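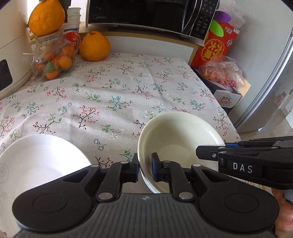
Fig. 1. Hand-held grippers at a table, one of them closed on the rim of a tilted bowl.

Week 4: Who does the work when the work is automated?

Start with the figure before you open the reading. There is a hand on the grip of the tool at the right. Keep that hand in mind whenever a supplier tells you a task has been "taken over."

Our case is Calado, a catering firm with 163 employees. Management bought a table-clearing system from Hatitz and promised staff "less lifting, more time with guests." Catherine Haldane interviewed the clearing crew before and after. Her notes are in the packet and I want you to read all of them, including the dull parts about shift swaps.

Points to argue over:

Demonstrating a task is a job. Zawadi Kariuki spent 20 shifts picking up bowls with a gripper so that her movements could be recorded. She was paid the clearing rate. Was that the right rate? Calado never wrote a job description for it.

The sales sheet claims 2,000 successful pickups. It doesn't say how many were tried, or on what dishes. I'd be slow to repeat that number – and slower to plan a roster around it.

Skill moves. Melaniia Maksymiv used to stack by feel and train new hires. Now she resets the machine and logs faults. She calls it "babysitting." Her supervisor calls it a promotion, with no change in pay.

For next time: Portela's chapter on consultation, pages as marked. Bring one paragraph on what Calado should have asked its crew before signing, and who should have done the asking.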